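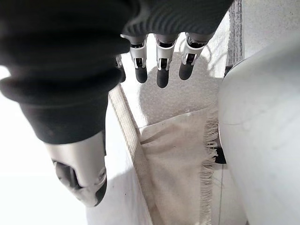 Nelli Räsänen wanted a hobby that would get her out of the house. She ended up with one that keeps her in bed.

"I mean that in the best way!" she laughs. "I started reading about how people used to sleep, and now I can't stop talking about it. My friends are very patient."

Räsänen grew up in Riihimäki, Finland, and moved to Jaltley twelve years ago. For most of that time she has been collecting stories about sleep: old diaries, letters, household account books, anything in which somebody mentions going to bed. She has 685 entries so far, kept in a set of shoeboxes and, more recently, a spreadsheet. On June 15, 2023, she gave her first public talk at the Virbridge library, and the chairs ran out before she had finished her tea.

What grabs her is how much people wrote down. One farmer's wife noted the weather, the eggs and the quality of her night, every single day, for 286 days. "Then she just stops. The next page is a recipe for pickled beets. I think about her all the time."

A lot of the entries mention waking in the middle of the night and thinking nothing of it. People got up, fed the stove, talked, prayed, and went back to sleep. Räsänen found this a huge comfort. She had been waking at three for years and lying there feeling angry at the ceiling.

"Now I get up and read a letter," she says. "I have company. There's a woman in one of them who gets up to check on a sick cow, and the cow is fine, and she's so happy about it that she can't go back to sleep."
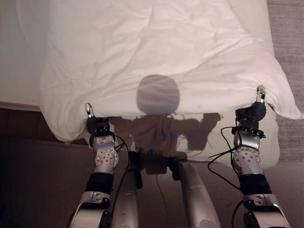

A white sheet, with its hem hanging in loose folds.

Then there is the linen. Räsänen could talk about linen all afternoon, and she very nearly did. Sheets turn up in wills, in quarrels between sisters, in lists of what a bride brought with her. They were turned sides to middle when they wore thin, then cut down for pillowcases, then for rags.

"One family wrote down a single pair of sheets for 58 years," she says. "The same pair! You can follow them from bed to bed."

Her partner in all this is Mirsad Shehu, a retired schoolteacher from Astatton who reads the handwriting she can't. They met in February, over a letter that had beaten them both. 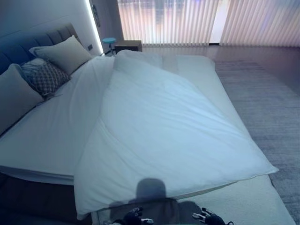
Shehu came for that one letter and stayed for the rest of the box. He has now copied out 400 pages in pencil, and he is every bit as keen as she is.

"The spelling is terrible and I love it," he says. "You hear the voice straight away. As a teacher I would have marked it all wrong — what a shame that would have been."

The two of them are putting together a small book, with the letters left just as they were written. They disagree about the order. He wants it by year, she wants it by hour of the night, starting at dusk. They were still arguing about it, very happily, when I put on my coat.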